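## Wosgate Robotics Club: common questions

**Who can join?**
Anyone aged 18 or over. You don't need to have built or programmed anything before.

**When do you meet?**
Wednesday evenings at 7, in the upstairs room at Tarawneh House. The side door is locked once we start, so ring the bell if you're late.

**What is the project this year?**
Handling bedding and clothes with a two-finger gripper. Members take a hand-held gripper home and record short household tasks, such as straightening a quilt.
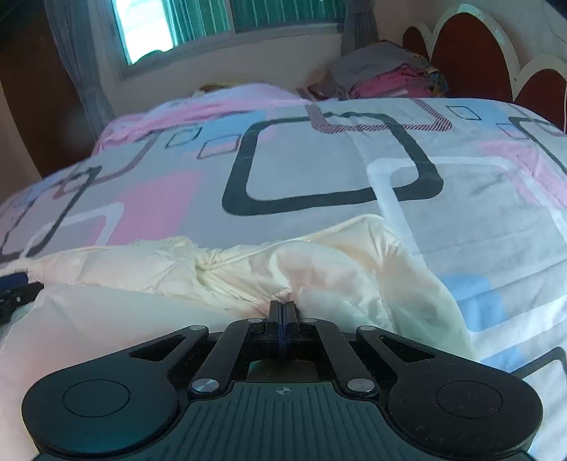
Each recording should cover one task from start to finish. If you drop something, carry on and pick it up again. We keep those recordings too.

**How long can I keep the kit?**
2 weeks. Write your name in the loan book when you take it and when you bring it back.

**How many recordings do you have?**
1,281 at the end of October.

**Do I have to enter the Gralten Cup?**
No. Entry is optional and the team is picked in the spring.

**Who do I ask about anything else?**
Hala Farah, at any meeting.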